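# Small Parts, Properly Kept

The maintenance workshop at Nelgate holds 3,771 items on its stores register, and most of them would fit in the palm of a hand. Until last August, hex nuts and washers were kept in mixed tins and sorted only when a job required them. The shop has since adopted compartment boxes throughout.
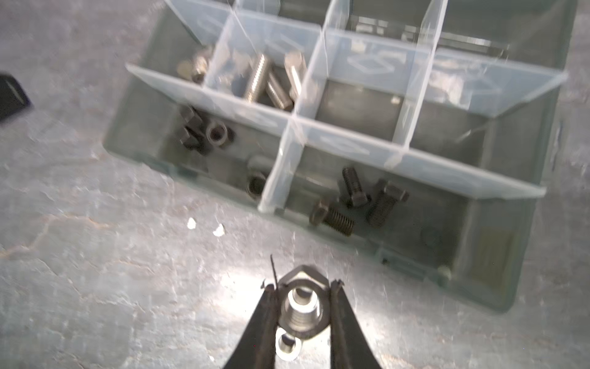 *Ewurabena Boateng*

A clear plastic organizer box, divided into rows of rectangular compartments, allows staff to check stock without lifting a lid. Stainless steel nuts and washers are now stored by thread size, and any piece found on the concrete floor is returned to its compartment before the shift ends.

"We were reordering parts we already owned," said Retno Goh, who manages the stores. Purchases of loose hardware have fallen by 500 pieces a month – a modest figure, but one the workshop intends to maintain.

The Bredau site will adopt the same arrangement next, beginning with six boxes in its repair bay. Labels will follow the Nelgate numbering.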